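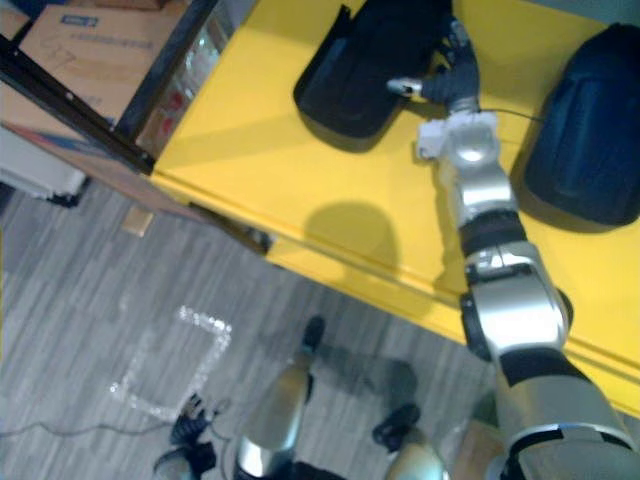
The slow return of the mending table

Aug 29, 2018

In the town of Landeg there is a shop which sells almost nothing. It is called Sanel, and people come there with trousers, school bags, curtains and winter coats, and they leave with the same things, repaired. When it opened, the owners expected mostly old customers. The first summer brought students.

I grew up in a house where mending was normal and a little shameful. My grandmother turned the collars of shirts, so that the worn side was hidden under the fold, and we were told not to speak about it at school. Today a visible patch is a matter of pride, and at Sanel you can choose a thread of a different colour on purpose.

The prices are written on a card beside the door. A new zip in a jacket costs 17 pounds, a simple hem 12. For a jacket that was bought for 60 this is a serious part of the money, and some customers turn around when they read it. Others make a calculation of years. A good coat, with one new lining, can serve for 10 winters, and I know such coats in my own family.

The difficulty is often in the clothes themselves. Menders complain that seams are now cut very narrow, so there is no spare cloth to let out. Glued hems cannot be opened without damage. Gekuvau, a small maker of work clothes, has gone back to wide seams and sews a spare piece of fabric inside each pair of trousers. Truline, which makes rain jackets, sells its zips separately, with a paper of instructions that I found quite clear, although I had to read it twice.

In August the shop also gives evening lessons. You learn to darn a sock, to sew on a button with a proper shank, and to close a torn pocket from the inside. My first darn was hard as a small stone and I felt it in my shoe all day. The second one was flatter. The lessons continue until the end of the month, and one should bring one's own socks, washed.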